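Communiqué de presse

Sono met en service une ligne de laques blanches en phase aqueuse sur son site d'Oksanen

Oksanen, le 20 août

Sono, fabricant de revêtements pour pièces plastiques et métalliques, annonce la mise en service d'une ligne de formulation et de conditionnement dédiée aux laques blanches brillantes en phase aqueuse. L'installation est implantée dans le bâtiment nord du site d'Oksanen. Elle produira la gamme Pasis, jusqu'ici fabriquée par campagnes sur les équipements partagés avec les laques solvantées.

La séparation des deux familles de produits était inscrite au programme d'investissement du groupe. Les campagnes alternées imposaient un rinçage complet des cuves, des pompes et des rampes de filtration à chaque changement de base. Les volumes de rinçage, chargés en solvant et en eau, devaient être traités comme effluents mixtes. La nouvelle ligne fonctionne en circuit fermé avec ses propres cuves et ne reçoit aucun produit solvanté.

Description de l'installation

La ligne comprend un poste de réception des liants, un atelier de dispersion pigmentaire, des cuves de mise à la teinte en acier inoxydable et une station de conditionnement. La capacité unitaire des cuves de mise à la teinte est de 800 litres. Les lots de plus grand volume sont constitués par assemblage dans une cuve tampon de 2 000 litres, avec contrôle colorimétrique avant et après assemblage.

La dispersion du dioxyde de titane est réalisée par broyage humide à billes. La température du bain est régulée par double enveloppe, la mesure étant prise en sortie de chambre et non plus en fond de cuve. Cette disposition limite les surchauffes locales, première cause d'instabilité observée sur les liants acryliques-polyuréthanes employés dans la gamme. L'antimousse est introduit en deux temps : une première fraction à l'empâtage, le solde en fin de dilution, sous agitation lente.

La filtration finale s'effectue sur poches, en série. Le maillage est choisi en fonction de la brillance demandée. Pour les finitions à fort brillant, une recirculation est imposée avant soutirage, et le conditionnement n'est libéré qu'après application d'un panneau témoin et lecture à l'angle de mesure prévu par la fiche du produit.

L'eau employée en formulation est déminéralisée sur place. La conductivité est enregistrée en continu et le soutirage est interrompu automatiquement en cas de dépassement du seuil. Les eaux de lavage sont ultrafiltrées. Le perméat retourne au lavage, le concentrat est collecté séparément.

La gamme Pasis

Pasis regroupe des laques bicomposantes destinées aux coques, capots et carters visibles : enveloppes d'appareils de laboratoire, mobilier technique, habillages d'équipements fixes ou mobiles. Les supports visés sont l'ABS, les mélanges ABS-polycarbonate, le polyuréthane moulé et l'aluminium, ce dernier après conversion de surface. Le polypropylène reste exclu du domaine d'emploi sans traitement préalable par flammage ou par plasma.

La gamme comporte 8 références de blanc, du blanc froid au blanc cassé. Chaque référence est disponible en version brillante et en version satinée. Les versions brillantes sont appliquées en couche unique sur apprêt ; un vernis de finition n'est nécessaire que pour les pièces soumises à des désinfections répétées par produits alcooliques.

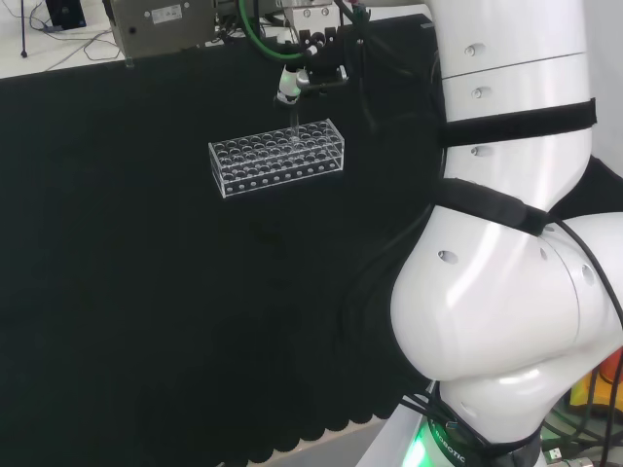

Coque blanche brillante à joint de panneau et sangles noires. Photo : Sono

Le blanc brillant constitue le cas le moins tolérant pour une laque en phase aqueuse. Sur une surface courbe, le moindre défaut de tension se lit dans le reflet de l'éclairage, et l'évaporation de l'eau, plus lente que celle des solvants usuels, prolonge la période durant laquelle le film peut couler ou prendre la poussière. Les formulations Pasis font appel à un couple d'épaississants associatifs dont la reprise de viscosité est réglée pour intervenir après la phase d'étalement. La fenêtre d'application qui en résulte est plus étroite que celle d'une laque solvantée équivalente. Les fiches techniques précisent donc les plages de température et d'hygrométrie de cabine, et ces plages doivent être respectées.

Les arêtes, les lamages et les lignes de joint entre panneaux font l'objet d'une recommandation distincte. Le retrait du film au séchage tend à découvrir les angles vifs. Sono préconise un rayon minimal sur les arêtes exposées et une prépasse à faible débit dans les logements de vis, suivie d'une désolvatation à l'air libre avant la passe pleine. Les zones destinées à recevoir une sangle, un collier ou un adhésif ne doivent être sollicitées qu'après réticulation complète. Un serrage prématuré marque le film, et la marque n'est pas rattrapable par polissage.

Essais de qualification

Les essais de qualification ont été confiés au laboratoire Gostley, qui a travaillé sur des panneaux plans et sur des pièces moulées de série fournies par des clients de Sono. Le programme portait sur l'adhérence par quadrillage, la résistance à l'abrasion, la tenue aux agents de nettoyage, le jaunissement sous exposition lumineuse et la conservation de la brillance après cycles d'humidité.

L'adhérence est jugée conforme sur l'ensemble des supports du domaine d'emploi. Le jaunissement demeure dans la tolérance fixée au cahier des charges pour tous les blancs froids. Le blanc cassé le plus chaud a nécessité une correction de l'absorbeur ultraviolet, et la version corrigée est celle qui entre en production. La tenue aux ammoniums quaternaires est satisfaisante sans vernis. En revanche, le contact prolongé avec des mélanges alcooliques concentrés provoque un ramollissement réversible du film nu, d'où la recommandation de vernissage mentionnée plus haut.

« Les écarts entre panneaux plans et pièces moulées étaient le point à surveiller. Les agents de démoulage résiduels expliquent la majorité des défauts d'adhérence relevés en début de programme. La procédure de dégraissage a été réécrite en conséquence et figure désormais en première page de la fiche d'application », indique Kerttu Kokkonen, responsable des essais de revêtements chez Gostley.

Les rapports d'essais sont communiqués aux clients sur demande, par référence et par support.

Mise en œuvre chez les applicateurs

Le passage d'une laque solvantée à Pasis suppose une adaptation des installations. Les circuits doivent être en acier inoxydable ou en polymère compatible. Les pièces en acier nu ou en aluminium non protégé sont à proscrire au contact du produit. Le durcisseur, sensible à l'humidité, doit être stocké en emballage fermé et dosé par une pompe séparée. La durée de vie du mélange est d'environ 2 heures à température ambiante. Sa fin n'est pas signalée par une prise en masse : la viscosité peut rester basse alors que la réactivité a chuté, et l'opérateur doit se fier à l'heure de mélange.

Le séchage peut être conduit à l'air ambiant ou en étuve. Dans le second cas, une phase de ventilation forcée avant montée en température est obligatoire, faute de quoi l'eau piégée forme des bulles sous la peau du film. Les applicateurs équipés d'étuves infrarouges sont invités à consulter l'assistance technique avant tout essai, le blanc absorbant peu ce rayonnement et l'échauffement dépendant pour l'essentiel du support.

Une période de recouvrement est prévue. Les laques solvantées correspondantes resteront livrables jusqu'en décembre, dans les teintes et conditionnements actuels. Passé cette échéance, elles ne seront plus fabriquées que sur commande ferme, avec un minimum de lancement. Les numéros de teinte sont conservés d'une gamme à l'autre. Une retouche en Pasis sur une pièce ancienne est possible après matage, sous réserve d'un essai préalable de recouvrement.

« La ligne a été dimensionnée pour la demande actuelle en blanc, sans réserve pour d'autres teintes. Les gris clairs seront étudiés séparément, sur la base des mêmes liants. Aucun calendrier n'est arrêté à ce stade », précise Irja Lappalainen, directrice industrielle de Sono.

Disponibilité

Les références Pasis issues de la nouvelle ligne sont disponibles à la commande auprès du réseau de distribution habituel. Les étiquettes portent un code de lot dont le premier caractère identifie l'atelier de fabrication. Les fiches techniques et les fiches de données de sécurité ont été mises à jour et remplacent les éditions antérieures, qui doivent être détruites.

À propos de Sono

Sono formule et fabrique des apprêts, laques et vernis pour l'industrie. L'entreprise exploite un site de production et un atelier d'application pilote à Oksanen, où les clients peuvent faire réaliser des essais sur leurs propres pièces.

Contact presse : service communication, Sono, site d'Oksanen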